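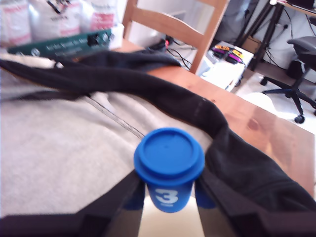 Search this site Search Go

# Losdale Cup Return Records

Version 2

Item-level records from a deposit scheme for reusable drink cups in Losdale. The scheme is run by Pekero. Each row is one loan of one cup, from checkout at a counter to return at a bin or counter. The data was cleaned by Javiera Sosa and Nizar Salameh and is released for work on reuse rates, stock planning and return delay.

## Contents

- `loans.csv` – one row per loan, 2,810 rows
- `sites.csv` – one row per checkout or return site
- `cups.csv` – one row per cup, with size and date of entry into stock
- `CHANGES.txt` – differences from version 1

All files are UTF-8, comma separated, with a header row. Missing values are empty strings. Version 1 used `NA` in some columns and `-1` in others, and scripts written for it will need to be adjusted.

## Fields in loans.csv

`loan_id` – integer, unique within the file. Not stable between versions.

`cup_id` – string. Joins to `cups.csv`.

`site_out` – string. Joins to `sites.csv`.

`site_in` – string, empty if the cup has not come back.

`t_out`, `t_in` – local time, to the minute. Bin returns carry the time the bin was emptied and scanned, so `t_in` is late for those rows by an unknown amount. Use `in_type` to separate them.

`in_type` – `bin`, `counter` or empty.

`deposit_state` – `held`, `refunded` or `forfeited`. A deposit is forfeited 80 days after checkout. A cup returned after that keeps the state `forfeited` but does have a value in `t_in`.

`flag` – see Known problems.

Cashier IDs and payment data were removed before the files reached us. There is no customer field, and loans by the same person can't be linked.

Accept cookies to remember your preferences. Accept all Manage settings

## Processing

Scans were exported from the Zomex handheld readers and merged by `cup_id` and time. Where a cup was scanned out twice with no return between, the first loan was closed with an empty `t_in` and flagged `D`. Duplicate scans less than a minute apart at the same site were dropped. Times were not adjusted for reader drift. Santino Ledesma checked a sample of readers against a reference clock and found drift smaller than the resolution of the field.

## Known problems

- Flag `D`: missing return, as above. Do not treat these as lost cups.
- Flag `W`: return logged after the cup had already reached the wash line. `t_in` is replaced with the wash scan.
- The Farías site had no working reader for most of November. Its returns in that month were entered by hand from paper sheets and the minutes are rounded.
- Lids are not tracked. They carry no code and are washed and restocked in bulk.
- `cups.csv` has 3 cups with no size. They are kept so that the join does not drop loans.

## Maintenance

Yamila Zapata maintains the files. Send corrections with the `loan_id` and the version number. Last updated October 18, 2022.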